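儿童玩具厨房的台面怎么摆、怎么收

Jenar 居家 > 收纳 > 儿童区
发布于2022年10月8日 阅读 2,187

玩具厨房买回来,头几天还整齐,过一阵子就变成一堆。草莓在沙发底下,锅盖和锅分了家,想找番茄酱瓶的时候整箱倒出来翻。下面的做法适合一张普通小桌加几个收纳盒的家庭,不需要专门买玩具柜。

一、先定台面

台面选浅色、哑光的。小件玩具颜色鲜,放在白色或米色桌面上容易找,收的时候扫一眼就知道有没有漏。深色木纹桌也能用,铺一块浅色桌垫即可,桌垫四角用可移除的双面胶固定。

桌子高度以孩子站着时手肘略高于桌面为准。太高的桌子,孩子会把东西往自己身前拖,玩着玩着就掉一地。桌子靠墙放,留出两条边给人站。地面是地毯的话,桌下放一块硬的塑料垫,扫小零件方便些。

二、大件靠边,定了就不动

烤箱、灶台、水槽这类大件先放,放在台面的一侧,门要朝着孩子操作的方向,打开后不能碰到别的东西。量一下门全部打开时需要的距离,在桌上用纸胶带贴一道线,线以内不放盘子和碗。

大件底部可以贴防滑垫片。Davard 的圆形硅胶垫片够薄,贴上后不影响烤箱放平。家里没有垫片,剪几小块旧鼠标垫也行。

标签和警示贴纸不要撕。有些玩具的电池仓说明就印在上面,换电池时要看。

三、小件用“容器带食物”的办法

水果、蔬菜、面包片这些小食物单独放在桌上最容易丢。给它们各找一个容器:橙子片放碗里,香蕉放杯子里,瓶子横放在盘子上。孩子拿容器时顺手把里面的食物一起拿走,送回来也是一起送回来。

草莓、小番茄体积小,可以留在桌上当“正在用的食材”,收的时候最后收,收完数一遍。

盘子上横放酱料瓶,旁边是装橙子的小碗,黑色大件单独占一侧:

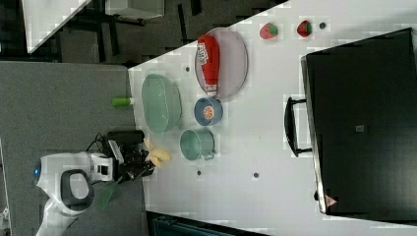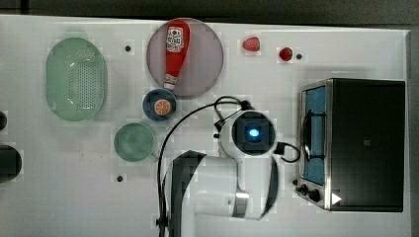

第三张的杯子里放了一截剥了皮的香蕉。

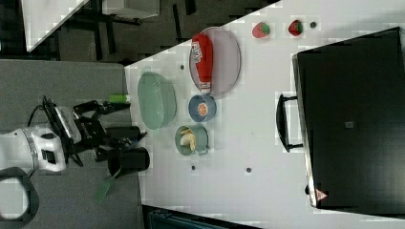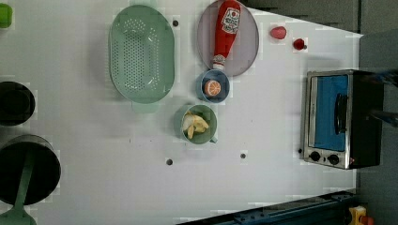 四、一次只摆一餐

玩具食物一套动辄几十件,全摆出来孩子反而不知道玩什么。按“一餐”来拿:一个主容器,一个盘子,一个碗,一个杯子,加几样食物。其余的收在盒子里,隔一两个星期换一批。

换的时候可以按用途搭配。早餐放面包、鸡蛋、杯子;做沙拉放沥水篮、番茄、黄瓜;煮汤放锅和长柄勺。长柄的勺子、铲子放进锅里时,柄朝桌子里侧,免得走过去带翻。

五、沥水篮和大盆的用处

大的沥水篮别只当玩具,它是台面上最好用的临时收纳筐。吃饭前要腾桌子,让孩子把小件全部放进沥水篮,整篮端走,吃完再端回来。篮底的孔还能把面包屑、彩泥渣漏掉,端到垃圾桶上抖两下就干净。

没有孔的大盆适合泡洗。塑料水果每个月洗一次,温水加一点洗洁精,泡十分钟,用软毛牙刷刷叶子和果蒂的缝。冲净后叶子朝下晾在毛巾上。里面是空心的玩具要看有没有小孔,有孔的不要泡,用湿布擦,进了水很难干透,时间长了会发霉。

木质的切切乐也不能泡,拧得很干的布擦一遍,放通风处阴干。魔术贴上粘的毛絮用旧梳子梳掉。

六、收纳盒怎么选

盒子不要太深。深盒子里的东西压在一起,孩子一定会整盒倒出来。鞋盒高度就够,透明的更好。带盖的盒子看着整齐,三岁以下的孩子往往打不开,日常用的那个去掉盖子。

Flutetar 的浅口抽屉盒我用了两年,四月份换过一次滑轨,别的没坏。它的缺点是隔板偏矮,球形的水果会滚到隔壁格,在隔板上加一条硬纸板就挡住了。

分格时别分得太细。“吃的”“装吃的”“工具”,这样分,孩子自己能收。按颜色、按水果蔬菜再往下分,大人收着累,孩子也记不住。

盒子外面贴图比贴字好。拍下里面的东西,打印成巴掌大,用宽透明胶整面覆住,手湿也不怕。

七、每天收一次,五分钟以内

顺序固定下来:

先收地上的。
再收工具类,勺、铲、夹子。
然后是食物,连容器一起放进盒子。
盘子按大小叠起来,瓶子竖着放。
大件不动,只擦一下顶面和门。

顶面积灰很快,黑色的尤其明显,用微湿的超细纤维布朝一个方向擦,再用干布收一遍。亮面塑料不要用酒精,也不要用百洁布,容易起雾、留划痕。金属边框上的手印用一点白醋水擦,擦完过一遍清水。

八、几个常见问题

桌面有安装孔或缺口,小零件老掉进去怎么办?从背面贴一块布基胶带,正面再盖一个同色的孔塞,五金店按直径配。

酱料瓶的盖子总是松?瓶口缠半圈生料带再拧上。瓶子是真的空瓶改的,先去掉内垫,热水烫过,晾两天再给孩子。

杯子和碗染了彩笔颜色?小苏打加水调成糊,敷十五分钟,用海绵轻擦。浅色塑料一般能掉八成,红色和紫色最难,敷两次。

玩具食物掉漆还能留吗?掉漆成片的直接扔掉。边角磨白、不起皮的可以继续用,还在啃咬东西年龄的孩子除外。

兄弟姐妹年龄差得大,怎么分?小件统一放在高处的盒子里,大孩子玩的时候再拿下来,桌上平时只留盘、碗、杯和大件。

上一篇:Aebischer 铸铁锅的日常保养
下一篇:餐边柜抽屉的分区办法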